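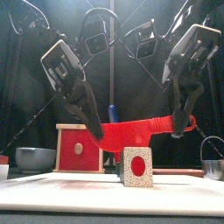 Protokoll der Abstimmung Ausstattung Spielbereich
Standort Pelunmont, Besprechungsraum Erdgeschoss
Datum: 22. Feb. 2022
Leitung: Emmett Boateng
Protokoll: Roscoe Wojcik
Verteiler: Teilnehmende, Einkauf, Ablage Fimen

TOP 1 Protokoll der letzten Sitzung

Das Protokoll vom Januar wird ohne Änderung angenommen. Der offene Punkt zur Lagerung der Sandspielsachen wird unter TOP 4 behandelt.

TOP 2 Schaufeln, rot, Kunststoff

Herr Boateng stellt den Stand der Auswahl vor. Vorgesehen bleibt die einteilige rote Schaufel mit breitem, gewölbtem Blatt und geradem Griff. Der Griff hat einige erhabene Rippen und endet in einer gerundeten Öse mit Loch. Die Öse ist für die Aufhängung an der Wandleiste erforderlich. Modelle ohne Öse scheiden aus.

Vidik bietet 400 Stück an, Lieferung in einer Charge. Greenberg hat ein Angebot über 590 Stück abgegeben, kann den Farbton aber nicht verbindlich zusagen. Der Stückpreis liegt bei Greenberg niedriger. Herr Wojcik weist darauf hin, dass die Menge den Jahresbedarf übersteigt und für die Mehrmenge kein Lagerplatz eingeplant ist.

Diskutiert wird der Übergang vom Blatt zum Griff. Bei der früheren Ausführung traten an dieser Stelle nach längerem Gebrauch Risse auf. Für die neue Ausführung liegt noch keine Angabe zur Wandstärke vor. Herr Boateng fordert das Datenblatt nach.

Beschluss: Bestellung von 400 Stück bei Vidik, vorbehaltlich des Datenblatts. Das Angebot von Greenberg wird nicht weiterverfolgt.

TOP 3 Holzkästen mit Knauf

Die roten Holzkästen mit hellem Naturholzrahmen an der Vorderseite und der Oberkante werden als Aufbewahrung für Kleinteile beibehalten. Der runde beige Knauf sitzt mittig auf der Front. Die Position wird nicht geändert, auch wenn der Lieferant inzwischen eine Variante mit Griffmulde führt.

Aus der Gruppenarbeit liegt der Wunsch vor, die Kästen auf der Front zu beschriften. Herr Wojcik spricht sich für eine Beschriftung auf dem oberen Rahmen aus, da der Knauf auf der Front wenig Fläche lässt. Klebeetiketten haben sich auf lackierten Flächen nicht bewährt – Rückstände waren nur mit Lösemittel zu entfernen. Alternativ kommt eine Prägung in Frage. Fimen klärt, ob diese nachträglich möglich ist.

Der Bestand gemäß Inventarliste beträgt 86 Kästen. Davon sind 2 wegen gelockerter Knäufe gesperrt. Die Reparatur erfolgt im Haus: Schraube lösen, Bohrung prüfen, Knauf mit Unterlegscheibe neu befestigen. Ersatzknäufe in Beige sind vorhanden.

Beschluss: Keine Neubeschaffung in diesem Haushaltsjahr. Entscheidung über die Beschriftung nach Rückmeldung von Fimen.

TOP 4 Lagerung und Tischflächen

Die Schaufeln werden künftig getrennt von den Holzkästen gelagert. Anlass sind Kratzer auf den Rahmen, die auf anhaftenden Sand zurückgeführt werden. Schaufeln sind vor der Rückgabe abzuspülen und hängend zu trocknen.

Für die weißen Tischplatten gilt weiterhin die Reinigung mit mildem Mittel ohne Scheuerzusatz. Roter Abrieb ist am selben Tag zu entfernen. Herr Boateng ergänzt den Aushang entsprechend.

Die Höhe der Wandleiste bleibt strittig. Die derzeitige Montage ist für Erwachsene bequem, für die jüngere Gruppe jedoch zu hoch. Eine zweite, niedrigere Leiste wäre möglich, kollidiert aber mit dem Heizkörper. Vertagt.

TOP 5 Verschiedenes

Die Inventarliste führt Schaufeln und Handfeger bisher unter derselben Artikelgruppe. Dies hat beim letzten Abgleich zu einer Differenz geführt. Herr Wojcik trennt die Gruppen und vergibt neue Nummern.

Die Rechnung von Greenberg für die Lieferung im Januar ist sachlich geprüft und zur Zahlung freigegeben.

Offene Punkte

Datenblatt Schaufel bei Vidik anfordern – Boateng
Bestellung auslösen nach Eingang – Boateng
Anfrage Prägung Holzkästen – Fimen
Reparatur der gesperrten Kästen – Wojcik
Artikelgruppen trennen – Wojcik
Aushang Tischreinigung ergänzen – Boateng
Wandleiste, Maße am Heizkörper aufnehmen – Wojcik

Der nächste Termin wird mit dem Eingang des Datenblatts festgelegt.

Für das Protokoll: R. Wojcik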